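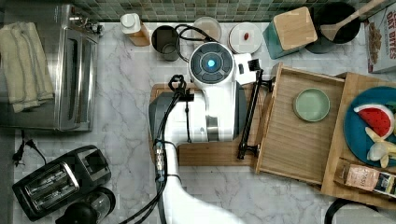

How far should items be kept from the toaster oven while it is on?
Keep a clear space of one hand's width on both sides and behind the oven, and leave the top bare. Towels, paper packages and cereal boxes are to be moved to the far end of the countertop before the oven is switched on.

Section 4. Setting Up and Keeping the Countertop

This section applies to all Weldale shared kitchens with a stone countertop and a tiled backsplash. Residents should read it together with Section 3 (Sink and Drains) and the wall card beside the kitchen door.

4.1 Before first use

1. Wipe the entire countertop with a damp cloth and a small amount of dish soap. Rinse the cloth and wipe again.
2. Dry the surface with a clean towel, including the strip where the countertop meets the tiles.
3. Place the toaster oven at the left end of the countertop, on its own feet. Do not set it on a board or tray.
4. Lead the oven cord to the wall outlet without passing it under the oven or across the work area.
5. Run the empty oven once, as described in the leaflet supplied with it. Open a window during this time.

CAUTION: The outer surfaces of the oven become hot. Remove any towels from the oven before it is switched on, and do not replace them until the metal is cool to the touch.

4.2 The back row

The back row is the strip along the green mosaic tiles. It is reserved for items in daily use: the canister with the bamboo lid, the utensil holder, bottles, cups and the glass bowl. Cereal boxes may stand at the right end.

1. Set taller items to the right, so that they do not stand close to the oven.
2. Place wooden spatulas in the utensil holder with the handle up. They must be dry before they are put away.
3. Close the canister fully after each use. The bamboo lid is to be wiped by hand and must not be soaked.
4. Keep bottles upright and closed. A bottle that drips should stand on a small wooden block, and the block should be washed weekly.
5. Do not place loose lids over an outlet or against the oven.

NOTE: The tile grout is sealed every November. Residents will be asked to clear the back row the evening before – notice is posted on the wall card.

4.3 Cutting board

1. Place the wooden cutting board flat on the countertop, in the middle of the work area. If it slides, lay a thin damp cloth underneath.
2. Cut on the board only. Knife marks on the countertop are charged as damage.
3. Wash the board by hand after use and stand it on its long edge to dry.
4. Apply food-grade oil when the surface looks pale or feels rough. Leave the oil overnight and wipe off the excess in the morning.

CAUTION: Do not put wooden boards or trays in the dishwasher, and do not use them as a stand for hot pans.

4.4 Trays and plates

The light wooden trays are used for serving and for holding small plates between uses. They are stored to the right of the cutting board.

1. Lift a tray with both hands, holding the raised sides.
2. Do not place more than one stack of plates on a tray.
3. Clean the slatted floor of the tray with a soft brush, working along the slats. Crumbs left between slats attract insects.
4. Place small food packages on a tray only when they are closed.

Toy food belonging to the children's corner may be kept on a tray and plate. It is to be washed separately, in warm water, and is not to be placed in the oven or stored with real food.

4.5 Spills

Wipe up lemon juice, vinegar, wine and tomato at once. Blot first, then wash with mild soap. Scouring powder, bleach and descaler are not permitted on the countertop. For a stain that remains, report it to the housing office – do not attempt to polish the surface.

Revised 05/06/2021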